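Week 5, color and contrast. Okay, so last time I promised we'd get to why some store displays grab you from across the street and others don't, and I'm keeping that promise (mostly). Bring your Prulow worksheet, we'll need page 10. 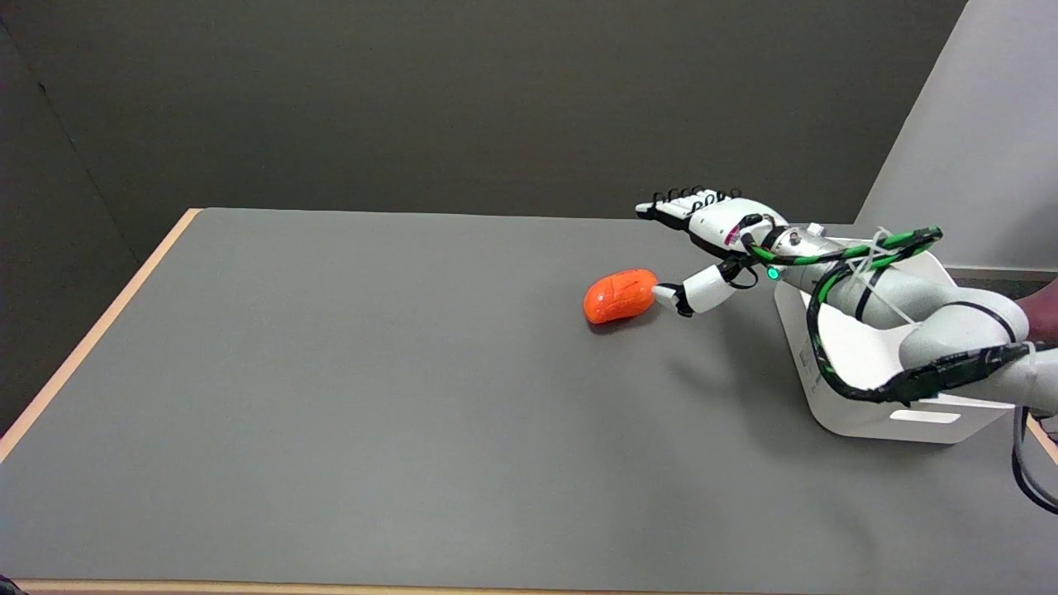 Simultaneous contrast is the big idea this week! A color looks stronger or duller depending on what sits next to it. Frandsen spends 2 whole chapters on it and I love every page. Put one bright orange thing on a wide gray surface with a dark gray wall behind it, and your eye goes straight to the orange. Try it at home with yellow, then with brown, and jot down what changes.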